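Vinegar in the washer, and other things I doubt

Every laundry page says to pour vinegar in the rinse for softer towels. I tried it for most of January and couldn't tell the difference. Neither could Rajeshwari Chacko, who ran 40 towels through with me and has stronger opinions than I do.

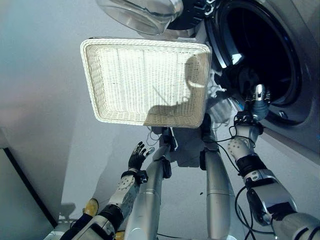
Smells are another matter, and I don't believe the tablets do much there either. Wipe the rubber gasket with a plain damp rag, getting down into the fold, then leave the door hanging wide open like the one here until morning. A woven basket is fine for carrying - I wouldn't store damp socks in it.

Tennis balls in the dryer? Noisy. Shake each towel out hard before it goes in.

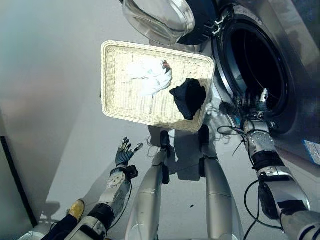
As for using more soap on a bad load, I'd use less. Half of what the cap says got my work shirts just as clean. Salt to "set" the color in new jeans did nothing I could see, and I gave it two tries. Wash them alone, cold, inside out.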